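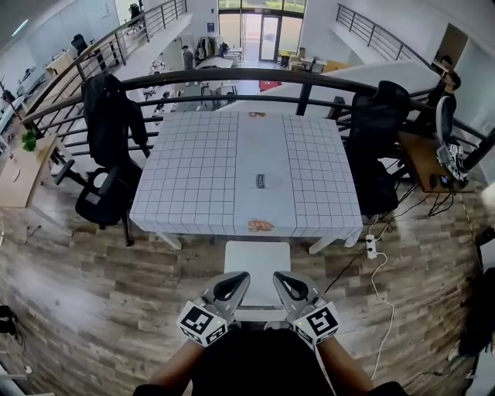 Tully — tablecloth set, README

Tully is a small collection of recordings of one job: laying, straightening and folding a cloth on a long office table. It was put together by Niamh Quinlan and Hauke Wendt. The part covered by this file holds 1,621 recordings.

Contents

cloths/ one entry per cloth, with washing notes
rounds/ the recordings, sorted by round
notes.txt anything odd that came up on the day

The cloths

There are 4 cloths in the set. The one used most is white with thin dark grid lines on both sides and a plain strip down the middle with a few printed motifs. The grid is handy for judging whether the cloth is straight. Cloths were washed at 40 until October and cold after that, so creases differ between early and late rounds.

Rounds

A round is 10 goes with the same cloth. Each go has one label: lay, straighten or fold. "Straighten" means the cloth was on the table already and only the hang was changed. A go that mixes two jobs takes the label of the longer one.

Known problems

Round 80 is short and stops after the sixth go. Some early "fold" labels should be "straighten" — Niamh McGrath is working through them. Chairs and stools were not put back in the same spot between rounds, so don't rely on their position.

Changes

Sun 11 March: washing notes added, two duplicate goes removed.

Corrections to Hauke Wendt, please, with the round number.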